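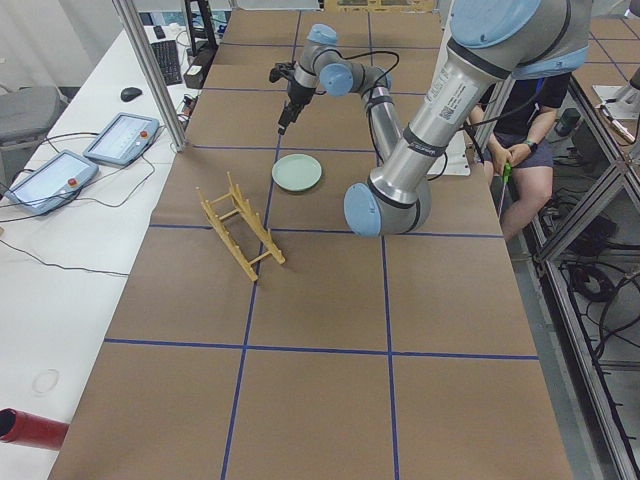 Clamia - claim letters and accident reports, sorted by who said what

Hi, and welcome! Clamia is a small text collection I put together after spending far too much of my working life reading statements from people who had bumped into each other in parking lots. It holds 94 claim files, each one a bundle of letters, driver statements and adjuster notes about a low-speed collision. Everything is plain text and in English. If you want highway pileups or injury claims you'll need to look elsewhere, sorry.

What's in a file

Every claim gets its own folder, named with the claim code and nothing else. Inside you'll find statement_a.txt and statement_b.txt (the two drivers), usually a notes.txt from the adjuster, and outcome.txt with the final split of fault. Of the 94 files, 87 have both driver statements. The other seven have only one because the second driver never wrote back, and I left them in on purpose - a missing statement is a very normal thing in this business and I wanted people to have to deal with it.

The outcome file is one line, something like "A 75 / B 25". The two numbers always add up to 100. If the claim was dropped, the line says "dropped" and that's all.

Where it came from

The letters were donated by Rivadeneira, a little brokerage I used to work for, with written permission from the drivers. Delia Yáñez did the asking, which meant a lot of phone calls and a lot of patience, and she deserves most of the credit for this thing existing at all. Names, plates, street names and phone numbers were swapped out by hand, then checked a second time by Zeyu Ding. Car makes were replaced with plain words like "sedan" or "pickup". Dates were shifted too, by a different amount in each file, so please don't go trying to match the weather in a statement to any real day!

Spelling mistakes in the statements are the drivers' own and I've kept them. Spelling mistakes in the notes are mostly mine.

Labels

There's a file called spans.csv at the top level that marks sentences in the statements with one of four tags: admits, blames, describes, unsure. Seo-ah Yook and I tagged everything separately and then argued about it over lunch. We disagreed most on sentences like "I suppose I could have been going slower" (she said admits, I said unsure, she won). Where we never settled it, the row has a 1 in the disputed column, and there are 24 of those rows. Use them or skip them, but do say which you did if you publish numbers.

One thing that trips people up: character offsets in spans.csv start from zero and count line breaks as one character. If you open the files in an editor that sneaks in Windows line endings, your spans will slowly drift and you'll think the labels are garbage. Ask me how I know.

Getting started

Unzip the folder anywhere you like. The loader is load.py and it has no dependencies beyond standard Python. Run it with the folder path and it gives you back a list of claims, with None wherever a statement is missing. If you use Fideck for annotation, there's an import template in the extras folder, made by Kiri Faulkner, and it works fine with the current layout. The Rallance export is older and doesn't carry the disputed column yet.

Please don't

Don't use this to decide a real claim, or to score how honest a real person sounds. The fault splits reflect how one office handled its claims, with local habits baked in, and a couple of them I still think are wrong. Don't try to work out who the drivers are either. If you spot something that looks like a real name or address, email me before you post about it and I'll pull the file the same day.

Known problems

Claim 21 has its two statements swapped in the older zip, fixed in the current one. A few adjuster notes mention a sketch or diagram, and those sketches aren't included. Vicente Núñez pointed out that some statements use "left" to mean the other driver's left, and he's right, but I haven't changed them.

Last update: Wed 22 January. Fixes and grumbles are both welcome on the issues page - I read everything, though I'm slow in January when the ice claims come in.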